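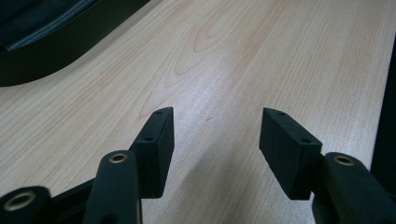
Demyd Zhuravel told me on the phone this morning that I should leave the table alone until May, when the windows can stay open, and that anything I put on it now would stink up the house until Christmas. He may be right. I wrote it down so I can't say I wasn't warned.

November 30, 2022. Went over the top again after lunch. The grain is fine and straight for the most part, running on the diagonal from where I was, and then there is the patch with the ovals and arches, one inside the other. I like that bit best. The light sits on the finish near there and turns the wood almost white, so it's hard to judge the colour. Pale blond, I'd say, with a little pink in it.

Muklow quoted 3,220 for a new one the same length, delivery on top. I said no thank you. A tin of hard wax from Clareck is 60 and the cloths are 11, and even if I make a mess of it I'm well ahead.

Still can't decide whether it needs anything at all. Mum would have put a cloth over it and got on with supper. I've been wiping it with plain water and a bit of dish soap -- no vinegar, after what happened to the bench at the old place.

Moved the bills and the fruit bowl to the sideboard and they can stay there. Need felt pads for the chair legs. Rang Clareck about the wax and they close at five, so it will have to be tomorrow. Soup for tea, bread from the freezer.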